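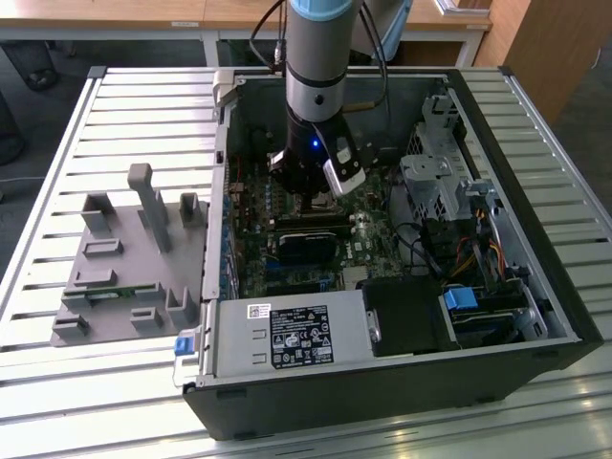
Can a Robot Do Your Chores Yet?

Imagine coming home from school and finding your bed made, your socks matched, and the dishwasher empty. Wouldn't that be great? People have been dreaming about robot helpers for a very long time. So where are they?

The short answer is that robots can do some chores, some of the time, in some places. The long answer is a lot more fun!

The robots you may already know

A robot vacuum is a real household robot. It rolls around, bumps into the couch, turns, and keeps going. It does one job, and the floor helps by being flat. A dishwasher is a machine that does a chore too, but somebody still has to load it, and loading is the hard part (ask anyone who has tried to fit one more bowl on the bottom rack).

Factories have had robot arms for decades. They weld car doors and stack boxes all day and all night. In many factories, every door arrives in exactly the same spot, facing exactly the same way. The arm can repeat the same move again and again, almost like a dance it has learned by heart.

Your bedroom is not like that. When did your sneakers last land in exactly the same spot?

Why a computer is a tough job

Now think about fixing things. Inside a desktop computer there's a big green board called the motherboard. There's a metal box called the power supply, which feeds electricity to all the other parts. There are colored wires, little clips, and plugs that only go in one way. A person who repairs computers can reach in, push a wire aside with one finger, feel for a clip, and press it.

For a robot arm, each of those is a puzzle. Metal is shiny, and shiny things can confuse a camera. Wires are floppy, so they change shape when you touch them. And the parts sit close together, which leaves very little room for a gripper. A gripper is a robot's hand. Lots of them have just two fingers!

Try this at home: put on a pair of thick winter mittens and pick up a paper clip. Then try to plug in a charging cable with the mittens still on. You can look as much as you like, but you can't feel very well. Many robots work that way, although engineers are building fingertips that can sense a gentle push.

How does a robot learn?

One way is practice. A person guides the arm through a job while a computer records every move. Then they do it again with the parts in a slightly different place, and again, and again. Suppose a robot gets 100 practice turns at pulling out one plug. That sounds like plenty, but you have had practice with your hands every day since you were a baby — grabbing spoons, stacking blocks, tying shoes. No wonder you're so good at it!

So, can they do it yet?

Vacuuming a floor: yes, pretty well.

Moving boxes in a warehouse: yes, in lots of places.

Folding a T-shirt: some robots can, but many are slow.

Taking apart any old computer you hand them: not yet. A robot might learn one model, and then the next one has its screws somewhere else.

Cleaning your whole room: sorry, that's still you.

Words to know

Gripper: the part of a robot arm that grabs things.

Motherboard: the main board inside a computer, where the other parts connect.

Sensor: a part that lets a machine notice something, such as light or touch.

Something to try

Pick one chore you do every week and write directions for a robot that knows nothing at all. "Pick up the cup" isn't enough. Which cup? From the top or by the handle? How hard should it squeeze? Read your directions to a friend and have your friend do exactly what you wrote, and only that. Then fix the steps that went wrong and try again.

Written by Eyerusalem Gidey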